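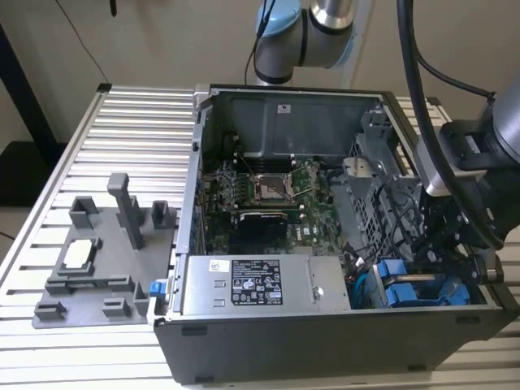

Tower on its side with the panel off and the CPU socket exposed.

Fitting a replacement CPU in a used office tower

These steps cover a standard desktop tower with a retention-bracket socket. Allow 25 minutes, plus time for the first boot.

Before you start

Shut the machine down, unplug the power cord and hold the power button for 5 seconds. Lay the case down with the removable panel facing up and take the panel off. Any stable, flat surface will do. Touch bare chassis metal before handling the board, and again each time you come back to it.

Leave the memory and the graphics card seated. Neither has to come out for this job on most boards, and a compact card normally leaves enough clearance. Tuck loose drive cables toward the drive bays so they stay off the socket.

Seating the processor

1. Inspect the socket under a bright light. Bent contacts show up as breaks in the pattern. Do not blow into it.

2. Release the lever and raise the bracket.

3. Hold the processor by its edges. Match the corner triangle and the notches to the socket, then lower it straight down. No pressure is needed at this stage.

4. Close the bracket and lock the lever. Firm resistance is normal on the lever – never on the processor itself.

5. Apply paste, fit the cooler and tighten its screws in a cross pattern, a few turns each. Reconnect the fan lead.

First boot

Leave the panel off and start the machine. It may restart once while it detects the new part. Enter setup and check that the processor name and memory total are correct. If the screen stays blank, disconnect power, reseat the memory and check the processor power connector – the one most often left loose.

Revised in March. Step 5 corrected by Elfriede Haslinger.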